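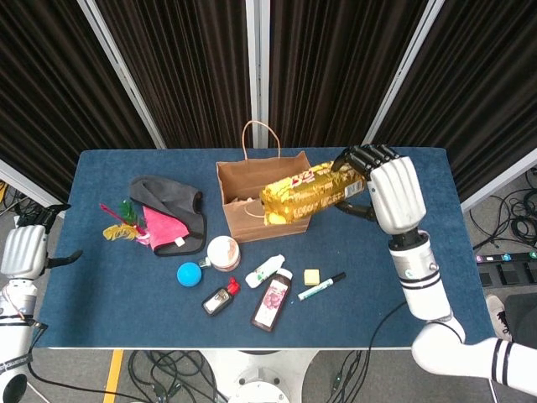

The planning group at Premance spent almost 60 days replacing the grasp scheduler in its Treltden software. According to the group's lead engineer, the earlier version treated a soft package as a rigid box.

"The planner chose a good grip and then held to it," the engineer said. "Foil bends – the plan has to bend with it."

The current release updates the package outline at each control step and keeps two candidate paths into the bag. Asked about testing, the engineer cited 146 logged trials.

"We read every log," the engineer said. "Release is set for September."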